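4.3 Slip on rounded objects

The most common fault in the Korside set was a lost grip during lift. Of the 639 tray episodes we kept for review, 25 ended with the object leaving the jaws before it reached the release point. We call these drops, whether the object fell back into the tray or onto the cloth beside it. Both hand-held grippers were used at a table-height surface in a furnished room, and the objects were small household items, walnuts and plastic pieces among them. Figure 3 shows the two views used in this section.
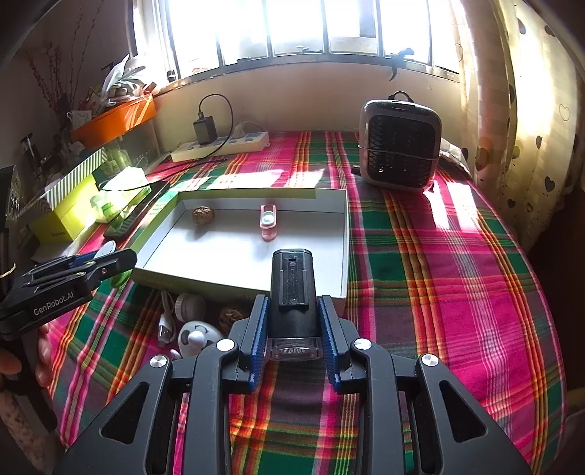 One reviewer, Juška, objected that a drop should not be charged to the gripper at all when the operator closes the jaws too early, and asked for the two causes to be counted apart. We did this where we could. In 11 of the drops the jaw width was still changing when the lift began, and we list those as early lifts. The other 14 happened with the jaws at a steady width, and they are the ones that concern us here.

The steady-width drops share a pattern. The pads met the object above its widest point, so closing force pushed it down and out. The width signal gave no warning, because it is sampled every 200 ms and the object was gone between two samples. A policy trained on these episodes would read the grasp as good until the jaws were already empty.
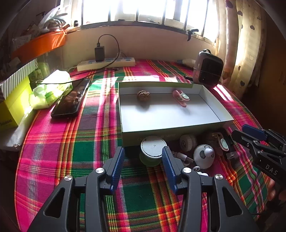
We tried two changes. The first was to drop any episode in which the jaw width fell after the lift had started. This removed the bad labels but also cut a number of sound grasps on soft packaging, where the width falls as the material gives. The second was to lower the approach height in the operator instructions, as had been done earlier for the Bavadside trials. We kept the second change and left the filter off. The Sunotberg set, described in Section 5, was recorded under the new instructions.

Figure 3. Views from the hand-held grippers during tray work.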